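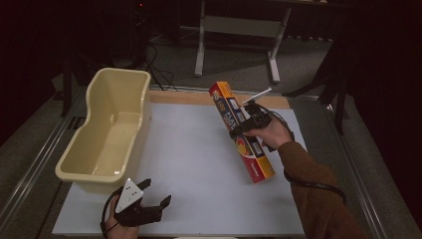
Boxed item to open-front tub, two hand-held grippers, white board.

Thread: Hand-held grippers on the packing benches – what changes for the packers?

vhaugen
We are moving part of the Plomstead packing floor over to arm cells next year. Until then, packers on 2 benches do recorded picks with a gripper in each hand instead of bare hands. Task is plain: take a carton off the board, put it in the tub, repeat. I run the shift, not the project. Interested in what other sites did about rates and rotation.
Valter Haugen, Plomstead

binlocation
We had this at Tellby. First thing that changed was the pick rate. A packer with fingers does 333 an hour on small cartons. The same packer with grippers did up to 36 in the first week. If your bonus is still tied to rate, take those people off it before they start, or you will run out of people.

vhaugen
They are on a flat average of their last three months. Agreed in December.

mezz_floor
Average is fine for the first month. After that the others on the line catch up through overtime and the gripper bench falls behind. Ours asked to go back.

kitting_dan
Question on the grip. Why is the carton held at a slant like that? If it goes into the tub at that angle it will catch the rim.

binlocation
Not at the front it won't. The front wall is scooped. You have plenty of clearance if you come in low from that side.

kitting_dan
Depends which side he comes in from. The back rim is raised.

tarewt
Watch the cables. One off each gripper, and the one on the right loops back along the sleeve. We clipped ours at the elbow and again at the shoulder. Without the second clip you get drag on the wrist, and wrists were our main complaint. 13 entries in the accident book, all minor, all the same joint.

vhaugen
Useful. We have no shoulder clip. Will raise it. What was your rotation?

tarewt
Forty minutes on, twenty off on labelling. The supplier said ninety. The supplier does not do the picking.

mezz_floor
Leaving wrists aside, the point is that the packers are training the thing that replaces the bench. I would want that in writing before anyone picks up a gripper. Ours were told "redeployment" and it meant nights at Solberg.

binlocation
Disagree in part. At Tellby the cells took small cartons only. Bags, glass and anything crushed still go to hand benches, and two of the recording people now look after the cells on a higher grade. It did cut agency hours by a lot, I won't pretend otherwise.

mezz_floor
Agency hours are people too.

binlocation
Yes. I said it cut them.

vhaugen
Nothing in writing here past the end of the trial. The Skurlow contract covers the machines and the recording stage, and says nothing on grades. I have asked for cell tending to be graded before go-live – no answer yet.

tarewt
Ask again with the rotation figures attached. And check table height. Ours were set for sitting and half the shift preferred to stand.

kitting_dan
Still think he should turn the tub round.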